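Kuvcombe Restoration Services
Minutes of the Workforce and Training Meeting, 25th January

The minutes of the November meeting were accepted without amendment.

1. Recruitment
The Nuvurholm depot has six vacancies for water damage technicians. Management will advertise locally and honour the existing referral payment of $300.

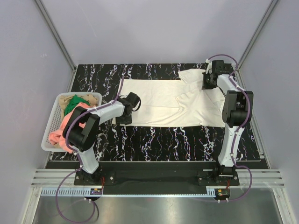 2. Training
It was resolved that new technicians complete 36 hours of supervised work before attending a site alone. Mould remediation modules will be delivered at the Chege centre. Travel between depots will be paid at the ordinary rate.

3. Protective equipment
The Brodero order of 200 respirator cartridges has been received. Depots are to return their storage checklists to the office.

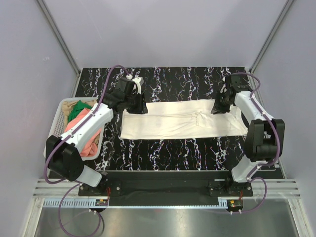 4. After-hours roster
The revised roster was endorsed. Requests to exchange shifts must be lodged in writing with the depot supervisor.

The meeting closed at noon.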